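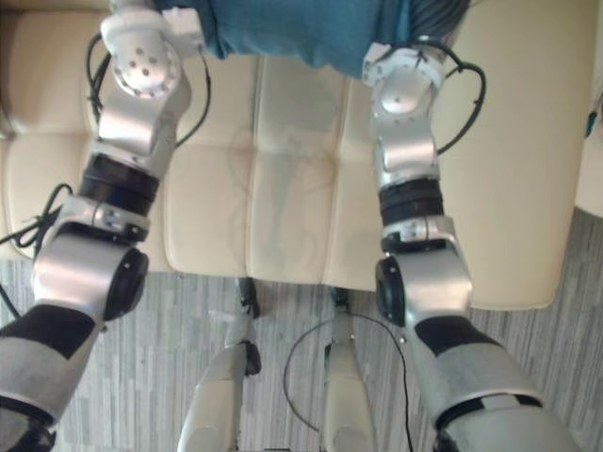
Overnight Oat and Cheddar Drop Biscuits

Quick one today, oven is already on. I've had three people ask for these since the bake sale in Plultmont so I'm typing this up between batches. Forgive the mess.

These are drop biscuits. No rolling, no cutter, no folding the dough over itself like a letter. You soak the oats the night before, mix in the morning, scoop, bake. Breakfast by the time everybody's found their socks.

12 comments | 41 shares

What you need

2 cups all-purpose flour
1 cup old-fashioned oats (not the instant packets)
1 1/4 cups buttermilk
1 tablespoon baking powder
1/2 teaspoon baking soda
3/4 teaspoon salt
1 tablespoon sugar
7 tablespoons cold butter
1 1/2 cups sharp cheddar, grated
Black pepper, a lot
2 tablespoons melted butter for the tops

Night before

Oats in a bowl. Buttermilk over the oats. Stir, cover, fridge. Done.

It'll look like paste in the morning. Fine. If it's so stiff the spoon stands up by itself, loosen it with a splash more buttermilk – a tablespoon or two, don't go nuts.

Also grate the cheese now. Put it in a bag next to the oats. I never want to wash a grater at 6:30 in the morning and you don't either.

Morning

1. Oven to 425. Parchment on a baking sheet. Rack in the middle.

2. Whisk flour, baking powder, baking soda, salt, sugar and pepper in your biggest bowl. Bigger than you think.

3. Cut the butter into little cubes and rub it in with your fingertips. Stop when the biggest bits are the size of peas. A few larger ones are good, they make little pockets. Warm hands? Run them under cold water first and dry them. Or grate the butter frozen, which is what I do in August when the kitchen is unbearable.

4. Toss in the cheese. Get it coated in flour so it doesnt clump.

5. Dump in the oat paste. Fork, not a whisk. Stir just until you can't see dry flour at the bottom. Lumpy, sticky, ugly. Leave it alone.

6. Scoop onto the sheet. I use a 1/4 cup measure and get a dozen. Leave two inches between them, they spread more then you'd expect.

7. Bowl of leftover dough on the counter is okay for the second tray, but if the room is hot stick it in the fridge while the first one bakes.

8. Bake 16 to 18 minutes. You want real brown on the peaks and crispy cheese around the bottoms. Pale biscuits taste like flour.

9. Brush with melted butter right away. Wait five minutes. Eat.

Swaps

No buttermilk – regular milk plus a tablespoon of lemon juice. Works. Slightly less tang.

Different cheese – pepper jack is great. Fresh mozzarella is too wet, I tried it, gummy middles. I've been buying a hard cheese from the Atard stand at the Saturday market and that one is very good here, just use less, it's salty. One cup, and drop the salt to 1/2 teaspoon.

Green onions – yes. Three or four, sliced thin, in with the cheese.

Whole wheat – half is fine. All of it and they get heavy.

Freezing

Scoop the raw dough onto a sheet, freeze until hard, then bag them. Bake from frozen, same temperature, 22 minutes or so by my oven. Check the bottoms. They keep 30 days before they start tasting like freezer.

Baked ones reheat okay. 300 oven, 7 minutes. Microwave makes them rubbery.

Stuff that goes wrong

Flat biscuits. Old baking powder, or the butter got soft. Drop a pinch of the powder in hot water – if it doesn't fizz hard, toss it.

Raw in the middle. Too big. Or you crowded them.

Tough. You kept stirring. I know.

Burnt bottoms. Dark pan. Double up the sheets or move the rack up one notch.

What to eat with them

Tomato soup. Scrambled eggs. Split one, put a slice of ham and some mustard in it, that's lunch. My sister does apple butter on hers and I was against it until I tried it. Chili if it's cold out.

Okay timer's going. If you make them with another cheese tell me which one, I'm running low on ideas and have a big block of something smoked in the drawer that needs using up by Saturday.

Share this | Print | Save

This site uses cookies to remember your preferences. By continuing to browse you accept our use of cookies. Accept | Settings

Join 2000 other readers and get new recipes in your inbox. Sign up

Recent posts
Brown Butter Banana Muffins
Sheet Pan Breakfast for a Crowd
The Plultmont Bake Sale Lemon Bars
Rhubarb Coffee Cake, Two Ways
30-Minute Cinnamon Twists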